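Stock Control for Small Firms
Handout to lecture 5: When to order, and how much
Last changed 11 July 2018

Please read this handout before you start the exercise sheet. It repeats the main points of the lecture, and I have added the Bowen case, which we did not have time to finish.

1. Two separate questions

Students often mix up two questions. The first is when to place an order. The second is how large the order should be. A firm can have a good answer to one of them and a bad answer to the other. In the Wurkine case from last time, the orders had a sensible size, but they were placed when the shelf was already empty, and the customers had to wait.

2. The reorder point

The reorder point is the level of stock at which we send a new order to the supplier. To find it we need the daily use and the lead time. The lead time is the number of working days between sending the order and having the goods on the shelf. Please notice the last words. Goods that stand in the yard and are not yet checked do not count as stock.

Reorder point = daily use x lead time + safety stock

Bowen sells door fittings to builders. It uses 16 boxes of hinges per working day and the lead time is 5 working days. Without safety stock, the reorder point is 80 boxes. If everything goes as planned, the last box leaves the shelf when the new delivery comes in. One late truck is enough to break this plan, so Bowen keeps a safety stock equal to two days of use, that is 32 boxes, and orders when 112 boxes are left.

A common mistake is to forget orders which are already on the way. When you compare your stock with the reorder point, you must add what is ordered and not yet received. If you leave this out, you will order the same goods twice.

3. The order quantity

Every order costs money, even a small one. Somebody has to write it, receive the goods, check them and pay the bill. Large orders spread this cost over more boxes, but they fill the storeroom and tie up cash. The two costs pull in opposite directions, and the best quantity lies somewhere between them.

In the lecture I used the Rama figures. Rama sells 3,000 cans of floor wax in a year and orders 400 cans at a time. This gives 7.5 orders per year, and the half order should not trouble you - it only means that in some years there will be seven orders and in others eight. The average stock is half of the order quantity, here 200 cans, plus the safety stock if there is one.

What happens if Rama doubles the order quantity? The number of orders falls by half and the average stock becomes twice as large. Try to say this in your own words before you do any calculation. In the exam in March many students had the correct formula and could not explain what it meant.

4. Price discounts

Dromix offers a lower price to customers who take a full pallet. Do not accept or refuse such an offer only by looking at the price. Write down three amounts for one year: what you pay for the goods, what you pay for ordering, and what you pay for storage. Then add them, once with the discount and once without it. Goods with a short shelf life need extra care, as a part of the pallet may have to be thrown away.

5. For the exercise class

Work out the reorder point for Bowen again, this time with a lead time of eight working days and the same safety stock. Then decide whether the safety stock should stay the same - give one argument for each side. Bring your answers on paper, with the steps written out. A result without steps gets half of the points. 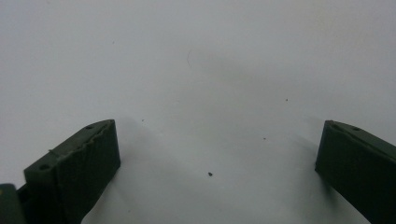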